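Imprimir | Enviar por correo electrónico

Marzo
Grupo de Manipulación de Textiles, proyecto Rimkutė

3. Puesta a punto y mantenimiento de la pinza manual

La pinza Lunden se empleó en todas las sesiones del proyecto Rimkutė con la misma configuración mecánica: dos lados simétricos de barras articuladas, dedos con almohadilla azul y cámara solidaria al cuerpo. El operario la sostiene con la mano y la cámara registra los dedos junto con el tejido. La figura 2 recoge la pinza abierta y la pinza cerrada en una misma sesión de trabajo sobre una cama.

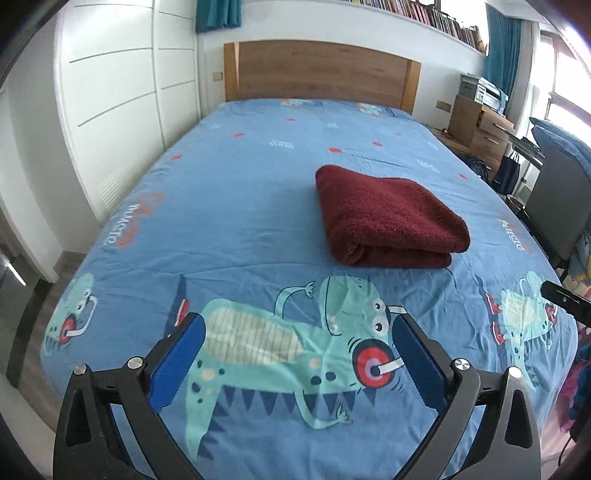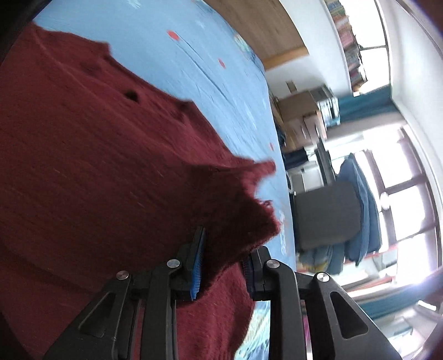
Figura 2. Pinza Lunden en uso. Primera imagen: dedos abiertos, con una toalla rojo oscuro plegada sobre la cama. Segunda imagen: dedos cerrados sobre una parte recogida de tela granate.

3.1. Ajuste de la apertura

La apertura máxima se fijó en 96 mm entre caras internas, medida a la altura del centro de las almohadillas. Con los dedos abiertos, las almohadillas convergen ligeramente. Esta inclinación residual se conserva: al corregirla por completo en el banco, el borde inferior de las almohadillas dejaba de apoyar durante el cierre y las capas interiores del pliegue se deslizaban.

El ajuste se realiza con la pinza en posición vertical y sin carga. Se aflojan los pasadores exteriores, se lleva cada dedo a su tope y se aprieta alternando ambos lados. A continuación se cierra la pinza sobre una galga de dos milímetros. Si la galga gira entre las almohadillas, se repite la operación desde el principio – no se compensa la diferencia en un solo lado.

3.2. Limpieza y sustitución de las almohadillas

El rizo de toalla es el material que más fibra deja en las almohadillas. La pelusa se acumula primero en las estrías y después en los extremos de las barras, donde aumenta el rozamiento sin que el operario lo perciba con claridad. Se estableció una limpieza cada 200 cierres, con cepillo de nailon seco para las estrías y paño humedecido en isopropanol para las barras. Las articulaciones no se lubrican durante las sesiones; el aceite mancha las prendas y altera el agarre en los cierres siguientes.

Las almohadillas se cambian por parejas a los 1000 cierres o en cuanto una estría aparece desprendida en la inspección. En la campaña descrita hubo una única sustitución anticipada, en el cierre 562, por desprendimiento en el extremo del dedo izquierdo. El repuesto se pegó con adhesivo Sanomov y permaneció bajo presión durante toda la noche. Después se repitió el ajuste de 3.1.

3.3. Comprobación de la cámara

La óptica de gran angular oscurece las esquinas de la imagen. Antes de cada sesión se comprueba que las puntas de ambos dedos quedan dentro de la zona útil, tanto en apertura máxima como en cierre completo. La comprobación se hace con la tela presente. Un tejido voluminoso puede dejar en sombra una de las almohadillas, y el umbral de segmentación obtenido con la pinza vacía resulta entonces demasiado alto. El control de exposición se bloquea con la pinza orientada hacia la superficie de trabajo, ya que las ventanas situadas detrás pueden saturar parte de la imagen al inclinar el conjunto.

El giro de la pinza respecto a la horizontal no se corrige en la grabación. Se anota la orientación y se trata en la fase de procesado con la herramienta Plarer.

Comentarios (3)

– ¿La galga de dos milímetros sirve también para sábanas finas? En nuestro montaje hubo que bajar a uno.

– Respuesta de los autores: para sábana sola usamos la misma galga. No hemos probado con una más fina.

– Falta indicar el par de apriete de los pasadores exteriores. Sin ese dato el apartado 3.1 es difícil de reproducir.

Imprimir | Enviar por correo electrónico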